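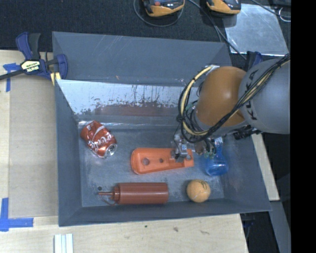
What Ends Up in the Mixed Bin: A Report on Sorting Odds and Ends
Touran Alipour
Materials and Everyday Objects, Project 2
Submitted 2020-01-17

Introduction

When I signed up for this project I thought I would be writing about recycling, and in a way I still am, but what I ended up caring about most was the pile in the middle: the things that don't quite belong anywhere. Every household I know has a drawer or a tub like that. My grandmother's house in Jamosgate had a whole closet! So my question was a simple one. If you put a handful of unrelated objects in one bin, how do people decide what each one is, and where do they think it should go?

The objects

I collected things over a few weeks in October and kept swapping them in and out of a gray bin with sloping walls. I wanted shapes that had very little in common. A crushed Coca-Cola can was the easy one, because everybody knows it at a glance, even with one end dented. A reddish-brown squeeze bottle with a narrow nozzle was harder (is it for the kitchen or the workshop?), and so was a translucent blue plastic bottle, which people liked but could not agree on. I also had a small tan ball with faint dark markings, and an orange plastic part, longish, rounded at one end, with two round holes of different sizes.

The orange part deserves its own paragraph, because it took up more of our discussion time than everything else put together. I found it in a box of leftovers from the Hepburn building and never learned what it came from. I rather hoped someone would tell me.

The bin itself is a well-used one, scuffed on the floor and streaked with brownish marks up the far wall. I thought about scrubbing it and decided to leave it alone, and I kept it clamped at one corner so it would stay put while people reached in.

What I did

I asked 23 classmates to look into the bin, name each object, and say which of four places it belonged: trash, recycling, keep, or "ask somebody." I wrote down their first answer and then, if they changed their minds, the second one too. Each person took about 9 minutes, which was longer than I had planned, mostly because people like to talk about objects once you get them started. I did not correct anyone.

What I found

The can went to recycling for every person but two, who wanted to rinse it first and so put it under "ask somebody." The squeeze bottle split the group. Those who took it for a sauce bottle were happy to keep it, and those who took it for glue or paint were not so sure. The ball was a keep for nearly everybody – one classmate told me you never throw out a ball, and said it quite sternly.

As for the orange part, 18 people chose "ask somebody." The guesses included a handle, a bracket, and a piece of a toy. Several people put a finger through the larger hole before answering, as if that might settle it.

What I would change

I would use a second bin with the same kinds of objects laid out in a row, to see whether the jumble makes people less certain. I would also write the categories on cards, as I kept having to repeat them. My group partners at Jistbridge have offered to run the row version next term, and I have promised them the orange part on loan.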